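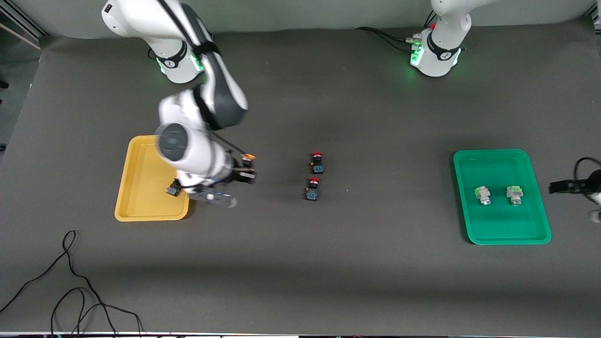 Xiaoyan swore by the Pirnis gripper, and I swore by the Oltden, so naturally we bet lunch on it. 300 picks each, same trays, same lousy little switches with the red caps. Parvathi kept score and wouldn't let either of us near the sheet.

By two in the afternoon I was up by 2 and being a real jerk about it. I'd even picked the restaurant! Then my Oltden closed on a blue-and-black part and just -- stayed shut. I tried the release. I tried the release again, nicely.

"It likes that one," Xiaoyan said.

"It's thinking."

"It's keeping it."

Parvathi wrote something down, and it took her way too long for a single tally mark. I leaned over to look and she flipped the sheet against her chest.

So I pulled the part out by hand, restarted the controller, and asked Xiaoyan how she felt about noodles. She said she felt like steak.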